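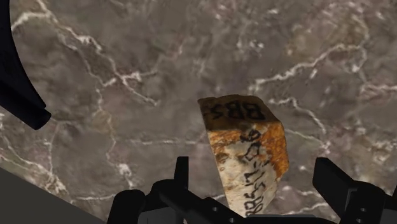
Figure 1. Block-shaped rock specimen on polished marble with white veins (computer rendering).

Vinegar, Rain and Doorsteps: How Building Stone Wears in Wadinberg

Kibet Ondieki and Maxence Renaud
Project report, Introduction to Earth Materials

1. Background

Wadinberg was built mostly between two railroad booms, and its older streets show it. The first houses used gray limestone from the Holovko quarry, north of the river. Later ones used sandstone brought in by train, and a few of the banks and public buildings paid for marble. The quarry closed long before either of us was born, but the stone is still in use on front steps, window sills and garden walls all over the old part of town.

Limestone and marble are both made mainly of calcite. Calcite dissolves slowly in weak acid, and rain is a weak acid even in clean air because it picks up carbon dioxide on the way down. Sandstone is mostly quartz grains, which hardly dissolve at all. What matters for sandstone is the cement between the grains. If that is calcite, the grains come loose when it dissolves. If it is silica, the stone can last a very long time.

Our question was whether the differences we measured in a jar over a few weeks would match what we could see on real buildings in town. We expected limestone to lose the most, marble a little less, and sandstone the least.

2. Samples

We worked with offcuts from Drisari, a masonry yard that repairs steps and sills. They gave us Holovko limestone from a broken sill, a white marble from a countertop job, and two sandstones, one tan and one reddish. The yard did not know where the marble had been quarried, so we just call it "the marble" in this report.

All pieces were sawn into small blocks, rinsed, dried in a low oven overnight and weighed on the lab balance. Sawn faces were left as they were. The marble kept its polish on one side, and we return to that in section 5.

3. Acid test

Each block sat in its own covered jar of white vinegar diluted with tap water. We changed the liquid every few days. Diluted vinegar is much stronger than rain, and we used it only to speed things up. A second set of blocks sat in plain tap water as a control.

The test ran for 12 days. We took the blocks out, rinsed them, dried them the same way as before and weighed them again. The limestone block started at 261 grams and ended at 181 grams, which was far more than we had planned for. Its corners had gone round and small fossils stood out on the faces. The marble lost less for its size, but the surface turned sugary and grains came off on a fingertip.

The two sandstones behaved very differently from each other. The reddish one barely changed in weight. The tan one left a layer of sand in the bottom of the jar, and one edge crumbled when we picked it up with tongs. We dropped vinegar on a fresh broken face of each. The tan stone fizzed and the reddish one did not, so we think the tan stone has calcite cement.

None of the control blocks changed by more than the balance could reliably show.

4. Street survey

In October we walked the length of Vevenus Street, where the houses are close in age and nearly all have stone steps. We looked at the bottom step of each house, where the owner did not mind, and noted the type of stone, which way the door faced, whether there was a porch roof, and how deep the wear was in the middle of the tread. Depth was measured by laying a steel ruler across the step and reading the gap with a second ruler.

The deepest hollow we found was around 5 centimeters, on a limestone step outside a former bakery. Most limestone steps were worn much less than that. Steps under a porch roof were usually sharper at the edges than open ones, though they were often just as hollow in the middle. We take this to mean that feet do most of the work in the middle of a step and rain does more of it at the edges.

Sandstone steps were harder to judge. Several had been turned over and reset with the old underside facing up – a common repair, according to Drisari – so their wear does not go back to when the house was built. We left out any step where the mortar looked new.

We found only one marble step. It was under a deep porch, and the tread was smooth and slightly dished. One step is too few to compare with the others, and we did not include it in the results.

5. Problems

The vinegar was too strong for the limestone. By the second week the blocks had changed shape so much that their surface area was not the same as at the start, and that affects how fast they dissolve. With weaker acid and more time the comparison between stones would be fairer.

The polished side of the marble should have been sanded off or tested separately. It stayed shiny longer than the sawn sides stayed smooth, but we only have our notes on this and no weights.

The ruler method is also rough. When Kibet and Maxence measured the same step separately, the readings did not always agree, mostly because the front edge of an old step is rounded and it is hard to say where the ruler should rest. We settled on resting it a hand's width in from each end – not perfect, but at least the same every time.

6. Further work

The back wall of the old Holovko office is built of the same limestone as the steps, and no one walks on it. Measuring edge wear there would give a figure for rain and frost alone. We would also like to break a few sandstone pieces from other demolished walls and test them with a drop of vinegar, to see how common the calcite-cemented kind is in town. Drisari has offered to keep its offcuts labeled by street until spring.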